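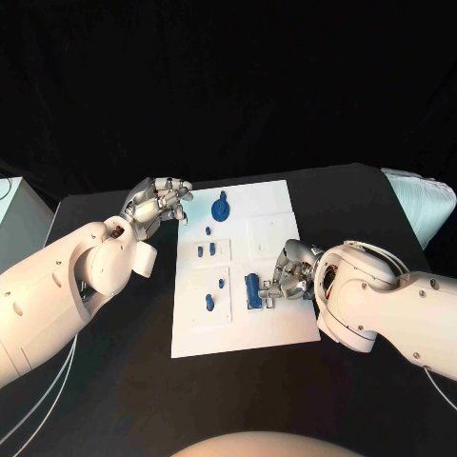

Figure 2. The task board on the black tabletop. Blue parts are handled; white fixtures stay on the board.

Search articles Search Clear

Percy Ticona, Brenda Arancibia
June

3.2 Board and parts

The board used in all sessions is a flat white rectangle with raised white fixtures (Figure 2). All of the parts to be handled are blue. We chose two colors so that a part could be told from its fixture at a glance, and kept the tabletop and the curtain behind it black for the same reason.

The parts differ in shape and height. They include a round disc with a small upright knob, pegs of more than one height, a cylinder, and a pair of small blocks that sit side by side on a raised plate. The blocks are not the same height, and swapping them was the most common placement error in our early trials with the Kida layout. The Gaete layout, used from then on, keeps the pair but moves the disc to the top of the board, away from the plates.

Fits were set at 18 degrees Celsius and checked again after every 70 trials. A peg that had worn enough to drop in under its own weight was replaced. Over 1000 trials, 16 parts were replaced, most of them pegs.

We use cookies to improve your experience on this site. Accept Manage settings

The order of placement was left open. A trial ended when every part was seated or the time limit was reached. A part that fell off the board was counted as missed and was not put back until the next trial. Scoring followed the Nimport sheet, with one change: a part left tilted in its fixture scored zero.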